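4.2 Reader pressure before a production decision

The Sadstead campaign opened on Multar in January, before a director or any cast had been announced. Its stated purpose was to pay for a proof-of-concept short based on the first novel, which the production company, Thoroddsen, would then use when looking for a distributor. This section looks at what backers wrote on the campaign page and on the reader forum Clorkatent during the funding period.
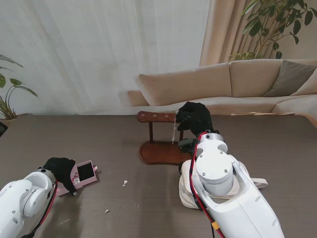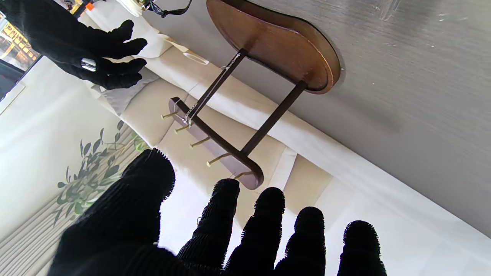 Figure 3. Black-gloved robot hands and a small wooden piece, two views.

One backer wrote on the campaign page that she did not much care about the short film itself and had pledged so that the producers would see a number they could take into a meeting. Similar statements appear throughout the material. Backers often described the pledge as a kind of vote, and several used that word. The rewards were rarely mentioned, except when postage was being discussed.

We collected 289 public comments from the campaign page and coded each for its main topic. Casting was the main topic in 170 of them. Most of these were about the male lead, and many named a preferred actor or objected to one named by somebody else. Comments on the script were fewer and tended to come from readers who had already posted long reviews of the novels on Clorkatent. These readers asked whether the second narrator would be kept, and whether the ending would be moved forward to make room for a sequel.

A further group of comments dealt with access. Multar at first accepted pledges only from Canadian bank cards, and 91 comments either asked when this would change or offered a way around it. Some readers arranged for a Canadian friend to pledge on their behalf. When international pledges were opened, the update was copied to Clorkatent within the hour, and the thread beneath it became the longest of the campaign. We did not code the forum threads, as quoted replies made it hard to separate one post from another, but we read them in full and draw on them where they help to explain a comment on the campaign page.

The interviews give a less cheerful picture than the comments. We spoke with 11 backers after the campaign had closed. All of them had read at least the first two books, and most had pledged more than once. Several said they had felt uneasy about asking friends and family to give money to a company they knew little about. One said that she stopped sharing the link after a cousin asked whether she was being paid to do it - a question she had not been able to laugh off. Another had understood the target to be the budget for the whole feature and learned otherwise from a forum post.

Thoroddsen's updates may have contributed to this confusion. The first three refer to "the movie" without qualification, and the short is described as a separate item only in the fourth. Backers who joined late were more likely to have read the corrected wording, although we cannot say how many went back over the earlier updates before pledging. The wording of the updates is taken up again in Section 4.3, along with the reward tiers.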